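To: Aitana Collado
From: Stiklow trial group
Date: 28 June 2023
Re: Braltum hand-held gripper kit, progress to date

You asked in January whether the Braltum kit was worth taking past the trial stage. We still can't say yes. The kit does what the box says: a person holds the gripper, does a kitchen task, and the recording is turned into training material for an arm. Our doubts are about the price and about how much of the material is any use.

We have 442 recordings so far against a target of 900. The sales sheet talks of "effortless" collection. Our people found the grips tiring and asked for breaks, and the vendor's answer was a link to a video.

Chopsticks and serving spoons are the task we care about most, and the one where the vendor's claims are boldest. Long thin items crowded into one caddy are hard to pick out singly – we asked for proof of this in writing and got a brochure.
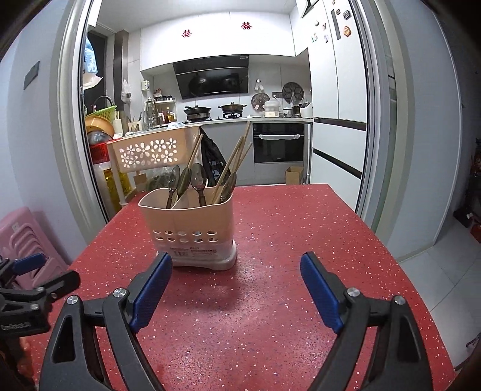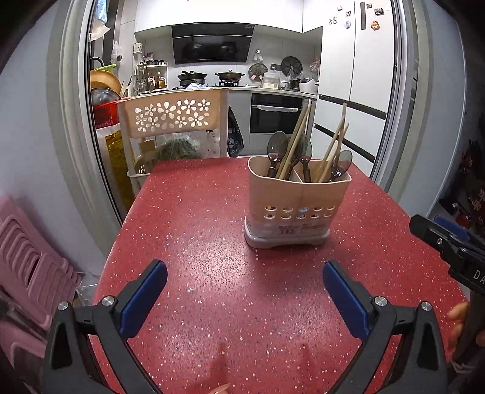
Utensil caddy task, home kitchen setting. Gripper jaws open in both views.

The blue pads are a sore point. Braltum calls them long-life and quotes no figure. Spares come from Ponura only, in packs of 5, and the last order was late.

Arroyo has offered to check a sample of the recordings against its own arm. We would like that done before any more money goes out, and we don't think Braltum should choose the sample.

Requests for this period:
– hold the second payment until the Arroyo check is in
– approve 2 more packs of pads
– drop the paid support plan, which we have used once and got little from

The next report will cover the Arroyo results, if the vendor agrees to release the files in a format they can open.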